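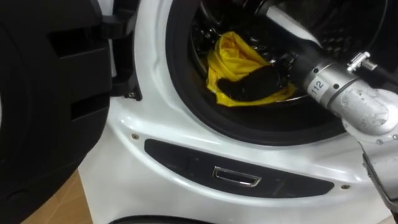 1. Objeto del trabajo

El presente informe recoge el montaje y la puesta a punto de un brazo robótico para la manipulación de ropa en una lavadora de carga frontal. El trabajo se realizó en el taller compartido de Wirville, dentro de la asignatura Proyecto de Automatización II. El prototipo recibe el nombre de Kurek.

La tarea elegida es la extracción de prendas del tambor con la puerta ya abierta. La apertura de la puerta, la selección de programa y el plegado quedan fuera del alcance.

2. Descripción del montaje

El brazo se adquirió de segunda mano y se desmontó por completo antes de su instalación. Los segmentos metálicos conservan la numeración del propietario anterior; en la muñeca se mantiene la etiqueta 112, que se usa en el informe para identificar ese tramo. La carcasa de la articulación contigua presenta desgaste superficial, sin efecto sobre el giro.

La base se fijó a una bancada lastrada, a la derecha de la lavadora, de modo que el antebrazo entra en el tambor en diagonal y por encima de la junta de goma. Se descartó la posición frontal por dos motivos: la puerta abre hacia la izquierda y reduce el espacio libre en ese lado, y con la base centrada el codo bloqueaba la visión de la boca del tambor.

El control de las articulaciones se ejecuta en una placa Gusus. La planificación de trayectorias se hace en un ordenador aparte con la biblioteca Tudach, compilada en el propio taller.

3. Prendas de ensayo

Se emplearon telas de color amarillo y negro. La amarilla, brillante y lisa, contrasta bien con el interior perforado del tambor y se segmenta sin ajustes. La negra se confunde con las zonas en sombra y con la propia junta, por lo que constituye el caso desfavorable. El ensayo más exigente es el de la tela negra colocada sobre la amarilla, en el que la pinza debe tomar la primera por un extremo sin arrastrar la segunda.

4. Procedimiento

4.1. Comprobar que la puerta está abierta del todo y que la lavadora está desconectada de la red.

4.2. Llevar el brazo a la posición de espera, fuera de la boca del tambor.

4.3. Colocar las telas en la parte baja del tambor, sin doblar.

4.4. Lanzar la aproximación. La muñeca gira hasta 90 grados antes de cruzar el plano de la junta y mantiene esa orientación durante el avance.

4.5. Cerrar la pinza sobre el extremo de la tela y registrar la corriente del motor.

4.6. Retirar el brazo por la misma trayectoria, a velocidad reducida.

5. Resultados

Se completaron 54 ciclos con la configuración definitiva. El registro de la pinza contiene 793 muestras de corriente, con las que se fijó el umbral de agarre. En 4 ciclos la pinza cerró sin tela; todos corresponden a la tela negra apoyada contra la pared del tambor. No se produjeron contactos con la junta una vez corregido el origen de coordenadas de la base.

Los reflejos del brazo sobre el metal del tambor generan falsos bordes en la segmentación. El problema se redujo bajando la exposición, a costa de perder detalle en la tela negra.

6. Incidencias

El 7 de agosto de 2023 se detectó holgura en la unión entre la muñeca y el antebrazo. Elżbieta Kaczmarczyk, responsable de la parte mecánica, sustituyó la tornillería y repitió la calibración. Los ciclos anteriores a esa intervención no se incluyen en el apartado 5.

7. Trabajo pendiente

Queda por añadir una medida de fuerza en la muñeca, ensayar con prendas de mayor tamaño y sustituir el umbral fijo de corriente por uno dependiente del tejido. Los planos de la bancada y el código de control se entregan en los anexos A y B.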